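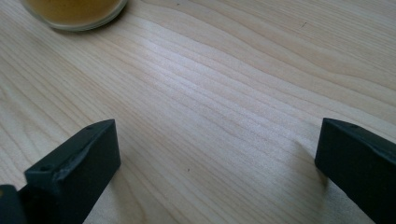 Gripper tips near glass: what to do, and what to ignore

Most of the rules that get passed around for home and bench grippers were written for metal parts in a cage. A glass jar on a wooden table is a different job. I've tried the popular advice and kept the part that held up.

Look at the finger faces before each session. Hard plastic picks up chips, and a chipped edge is a poor thing to press against a jar. The Daltska sheet says to replace tips every 1,000 grips. I'd like to know where that number came from. I had one go at 461 and another set still fine well past it. Go by wear.

Tighten the tip screws by hand. Thread glue is oversold, and you'll curse it at the next change.

Wipe sticky stuff off the jar first. Honey or oil on the outside ruins any grip setting, whatever the Skastik people claim for their "universal" pads.

Keep jars at least 5 inches in from the table edge. Kilian Imhof thinks that's fussy. Kilian can sweep up his own glass.

Do the first run of the day with an empty jar, slowly, and stay within reach of the stop switch.

"Food safe" printed on a bag of filament tells you little about the finished part. Grip the outside of the jar and keep the tips away from the rim.

Skip the laminated safety poster. Almost 58 lines of it, and not a word about lids.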